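Willavton Home Boards > Laundry & Linens > Folding
Topic: Do you fold on the bed? And does anybody else clip the sheet?
87 replies, page 1

I fold T-shirts on the bed and I've done it that way my whole adult life. The trouble is the sheet. You smooth the shirt, the sheet comes along for the ride, and by the third one you're folding on top of a wad. So I've started using those little clips along the edge, the light blue ones, and I want to hear from people who've tried it before I go buy more.
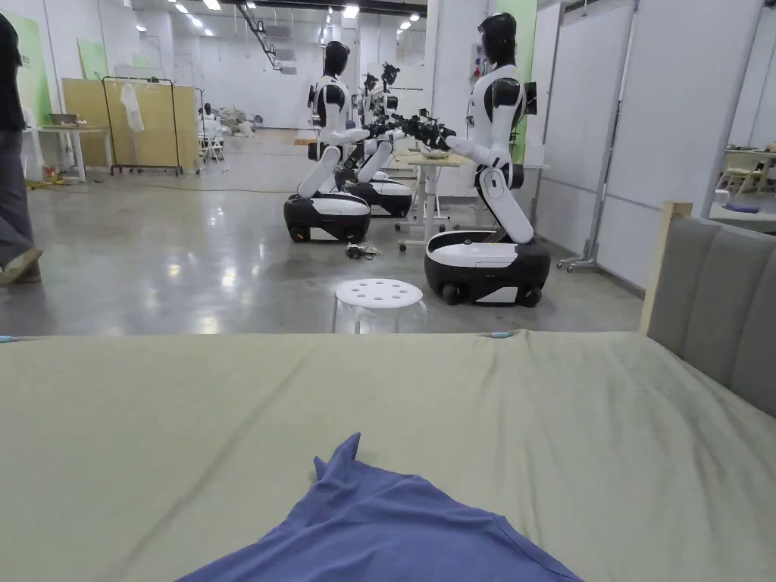 by Tomos Ellis
Posts: 662
8:14 pm

Okay, so the details. It's a flat sheet, sort of a soft green, and I pull it toward me and clip the far side. Two clips. Headboard end on my right. I toss the shirt in the middle, find the shoulders, and spread it out from there. I like a bed for this, you get tons of room and you can walk off and leave a half-done pile without it being in anybody's way.

What bugs me is that I still get those slanted wrinkles in the sheet. They don't hurt anything but they throw my eye off when I'm trying to get a sleeve straight. More clips? Heavier sheet? Something else?

marlow_pins
8:31 pm

More clips! I have eight on a queen and it's like a drum. I'm not kidding, you could bounce a quarter. I use the Akitz ones with the rubber teeth, they came in a bag of 21 and I've lost maybe half to the dryer.

Slanted wrinkles mean you're pulling from one corner, by the way. Pull from the middle of each side first and do the corners last, same as stretching a canvas.

dunstable
8:40 pm

Going to be the grump here. A bed is a terrible place to fold. It's too low and it's soft, so every time you press down the shirt sinks and you get a crease where your hand was. Get a table. Put a towel on it if you need some grip. I did beds for years and my back has opinions about that.

Also eight clips is nuts. By the time you've put eight clips on I've done my whole basket.

marlow_pins
8:44 pm

They stay on, dunstable! I don't take them off every time lol

Tomos Ellis
9:02 pm

I hear you on the table but I don't have one big enough. I've got a kitchen table that holds one shirt if nobody's eating.

Tried the middle-first thing just now and it's better. Still some ripples over toward the headboard side but the middle's pretty good. Then I did a shirt turned sideways, which I never do, and I kind of love it?
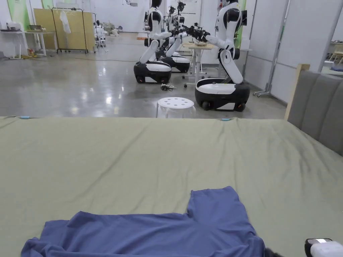 The thing with sideways is you get one sleeve pointing up and away from you and the hem is off to the side, so you fold the sleeve in without reaching over the whole shirt. I'm not tall and the reaching was half my problem. My folds are coming out more even too, though that could be me paying attention for once. I have to do the bottom part a second time, it always bunches up on me down at one corner, and I haven't figured out if I should smooth it before the sleeve or after.

kettle_and_peg
9:15 pm

Before. Always smooth first, then sleeves. If you fold over a bunched bit you're ironing it in with the weight of the pile.

I'm with you on sideways! My sister thinks I'm a lunatic. I'll add that dark shirts are way easier on a pale sheet, you can see the edge. I had navy sheets and navy work shirts for one whole winter and it was misery.

dunstable
9:21 pm

Sideways is fine. I'll give you sideways.

Blue on green though, I couldn't do it. I want white underneath.

kettle_and_peg
9:26 pm

White shows every bit of lint! Hard pass. Light green is perfect.

hemline_hung
9:48 pm

Long-time reader, and I'd like to stick up for the bed. I'm in the Hung Street apartments where there's no space for a table of any size, and I fold for four people. I've probably folded 1000 school T-shirts on one mattress. The sinking problem dunstable mentions is real, but you fix it by not pressing. Flat hand, slide outward, done.

What kind of sheet is it, Tomos? If it's jersey that's your wrinkles right there.

Tomos Ellis
10:05 pm

Not jersey, it's a Kaststead flat sheet I got on clearance in June. Washes fine. It's a little big for what I'm using it for, so there's extra to play with.

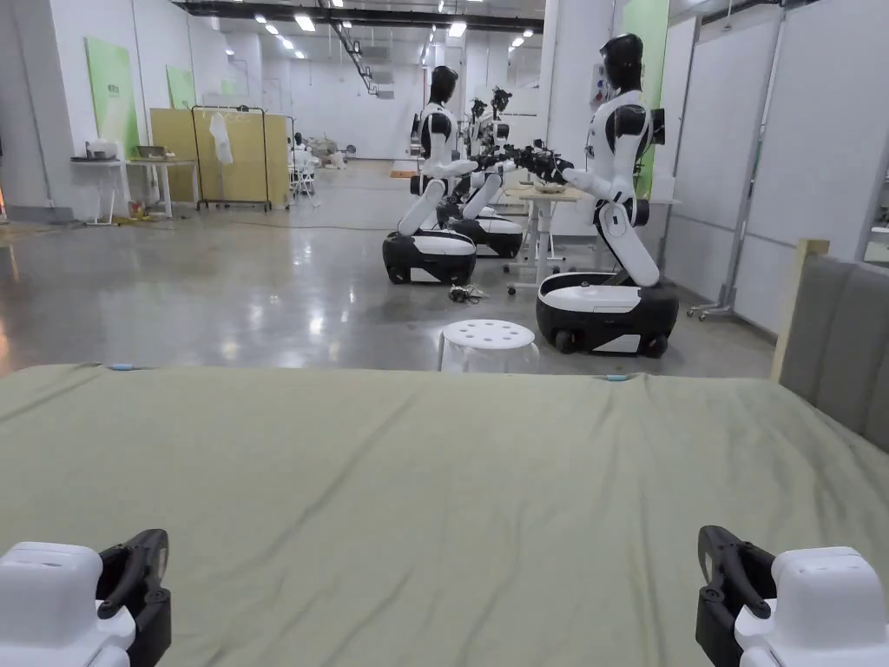 I wanted to come back to the number of clips, mostly for marlow_pins. I don't think I'm going to go as high as eight. I took everything off, shook it out and had a look at it with nothing in the way. Two clips along the far side, one toward the left and the other a bit right of center, and there's still one long fold going straight across the middle of the green. So the clips are holding the edge fine and doing zip for the middle. That makes me think it's the near side I need to deal with. Tucking? Clips on my side too? I'd lean my hip on them and it'd drive me crazy.

marlow_pins
10:11 pm

Tuck the near side, clip the far side. Deep tuck, up to your wrist. And put a third clip way over by the headboard, you've got nothing on that stretch.

dunstable
10:13 pm

Or a table.

hemline_hung
10:20 pm

Try the tuck first, Tomos. If the fold comes back, turn the sheet a quarter turn and see if it moves with the sheet. Could just be the crease from how it was stored. Mine had one like that for weeks.

Tomos Ellis
10:34 pm

Oh, it was folded in the closet exactly that way. Okay. Tucking now, and I've got a pile of towels to get through, so I'll post tomorrow with how it went.

Page 1 of 5 | Next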